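Section 5: Unpacking and first night with the Clesa sleep lamp

Read this before you believe the leaflet. The leaflet promises better sleep by the end of the first night. We would allow 24 nights, and even then keep your expectations modest.

5.1 Setting up

1. Clear a space on the bed or the floor and take everything out of the packaging. Keep the packaging until the return period is over.
2. Check the number on the base of the lamp. It should read 2478. If it doesn't, you have the older Plemel version and the timer steps won't match.
3. Plug in the lamp and leave it for 8 minutes. The light on the base should stop blinking. If it blinks for longer, unplug it and start again.
4. Set the clock by hand. The automatic setting is said to work everywhere, but ours lost an hour in July and never got it back.
5. Choose a brightness. "Dawn" and "Soft Dawn" look the same to us, so pick either.

Note: The Arriaga app is optional. It asks for your age, weight and bedtime, and we have yet to find what it does with them. Every setting can be reached from the buttons.

5.2 Where to put it

Stand the lamp on a firm, flat surface at arm's length from the pillow. The maker suggests facing it towards the wall for a "cocoon effect". Try it if you like. You will mostly light the wall.
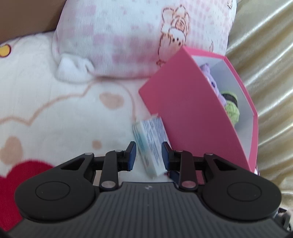

Fig. 5. Small white carton and large pink box on the bed.

CAUTION: Do not stand the lamp on bedding or cover it with fabric while it is on.

CAUTION: Do not use the lamp in place of advice from a doctor, whatever the leaflet hints.

Guide revised 1 May 2024 by Nanami Onishi. For the wake-up sounds, go to section 6.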